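Hand opens by itself when the wrist turns
Leckie, September 30, 2022

I am building an arm with a hand in our shared workshop. The arm runs on a Deneck board and the fingers have their own driver. When the hand stays upright, the grip is good. When I turn the wrist to pour, the fingers open a little after 86 or 92 degrees, and the small bottle with the red cap slides down. I already set the grip force from 200 to the maximum. What should I check first? 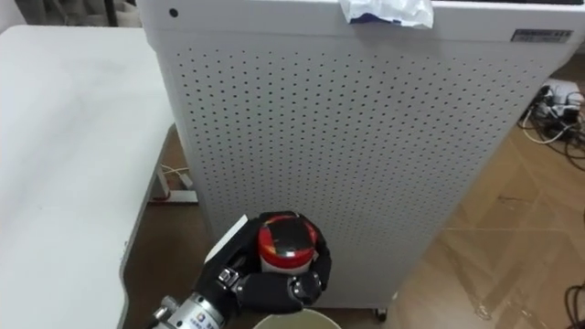 Ashton Faulkner asks whether you power the fingers and the wrist from the same supply. If yes, measure the voltage at the hand while the wrist is turning. With me it dropped each time and the fingers lost force. I put a 2000 microfarad capacitor near the driver and the problem was gone. Please check the polarity before you connect it.

Vultar
Same thing here, never solved it. I use rubber tape on the fingertips now.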